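Informe de proyecto: fallo de agarre en la celda de manipulación Irnico

Agosto
Por el grupo 2, Laboratorio de Automatización
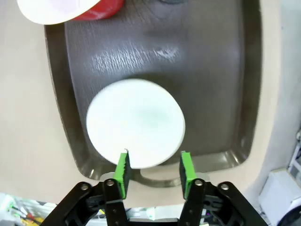 El fallo apareció en la tarea de colocar y retirar un disco de una bandeja. Hasta entonces la pinza de dos dedos había trabajado bien con bloques y vasos, y dimos por hecho que el disco, al ser plano y ligero, sería más sencillo. Programamos una tanda de 200 ciclos para dejarla corriendo por la tarde. La parada de emergencia la tuvimos que pulsar nosotros.

Qué ocurrió

En uno de los ciclos los dedos bajaron demasiado cerca del borde de la bandeja. Un dedo tocó el borde, el brazo siguió empujando hacia abajo y la bandeja se desplazó sobre la mesa. El controlador no dio error. Cerró la pinza en vacío, registró el agarre como correcto y subió para ir al punto de entrega sin llevar nada. En el ciclo siguiente repitió el mismo movimiento, ahora con la bandeja girada, y el golpe fue más fuerte. Ahí paramos.

No hubo daños personales. Una de las almohadillas quedó floja y hubo que volver a pegarla.

Análisis

El registro tenía 2753 líneas. Lo revisamos desde el final y encontramos dos causas.

La primera es de umbral. El límite de fuerza vertical estaba en 4000 unidades del sensor, el valor que traía la plantilla de Clatance para piezas pesadas. El contacto con el borde no llegó a esa cifra en ningún momento, de modo que para el programa no había colisión.

La segunda es de lógica. La condición de «pieza cogida» miraba solo si la orden de cierre había terminado, sin comparar la apertura final con el grosor del disco. Una pinza cerrada del todo daba el mismo resultado que una pinza con pieza.

Cambios realizados

- Límite de fuerza vertical bajado a 1000.
- Comprobación de la apertura después de cada cierre. Si es menor que el grosor del disco, el brazo se detiene y pide confirmación.
- Bandeja fijada a la mesa con topes.
- Velocidad reducida en el último tramo de bajada.

Con estos cambios repetimos la tanda completa. El brazo se detuvo tres veces, las tres por disco mal apoyado en el borde, y en ninguna se movió la bandeja.

Pendiente

Falta probar con la bandeja honda. También queda por revisar el pulsador de parada, que está al otro lado de la mesa y obliga a pasar el brazo por delante de la zona de trabajo. Hemos pedido un segundo pulsador para el lado del operador.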